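Elonville Ward 3 recount, anyone following?

pollwatcher_deb
Final from Monday night: Cattaneo by 10 votes over Goicoechea. Recount is automatic, so cancel your plans. I had none.

stavcombe_road
Ten votes. My cousins alone could have swung it if they ever left the couch.

mrbunting
It won't move. Last recount in this town changed one ballot, and that was a guy who voted for himself twice.

pollwatcher_deb
There are 126 provisionals still out, mostly from the Sosimo precinct. That's Goicoechea country.

mrbunting
Was. Ilaria Cattaneo knocked on every door up there in May. Mine too, during dinner.

stavcombe_road
She promised us a crosswalk. So did the last three winners. I'm still jogging across like a deer. 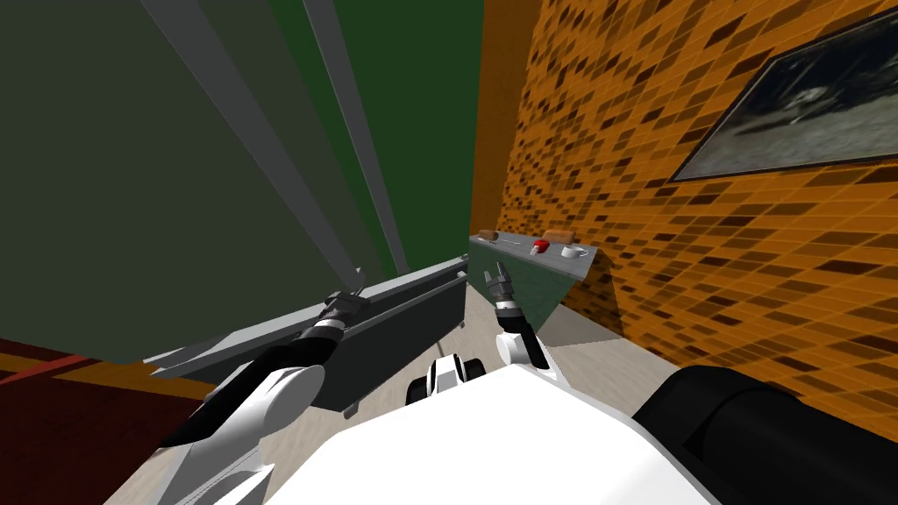

Anyway, I'd put the provisionals at a wash. Turnout was barely over 1,000, and half of them came for the library bond.

pollwatcher_deb
Disagree, the bond people broke for Goicoechea. Clerk starts at 9 a.m. I'll bring a folding chair.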